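Jeva Two-Arm Kit: Progress Report to the Wanholm Fund, December
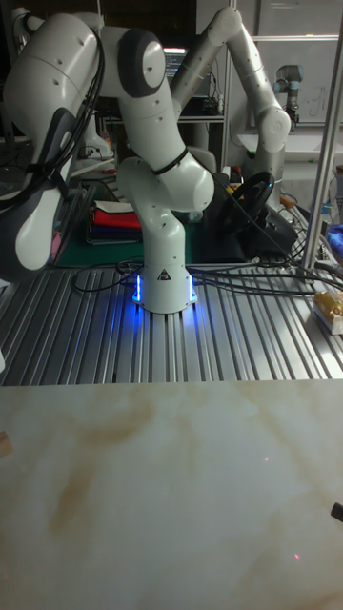

WHERE WE ARE WITH THE TRIAL

It's been a busy and mostly happy stretch since we last wrote, and thank you again for your patience over the summer! The Jeva kit from Rundora is up on its slotted aluminum table, both white arms are mounted, and the folded cloths are on the green mat for the Lubis folding routine. We have now logged 837 runs with it (the plan asked for 80 by this point, so we are rather pleased). The cabling still needs tidying, and the grippers do struggle with thin fabric.

Spending stands at $2,590, all of it on spare gripper pads and the support plan. We would dearly like to keep the kit for 2 more months, and will send the revised budget next week.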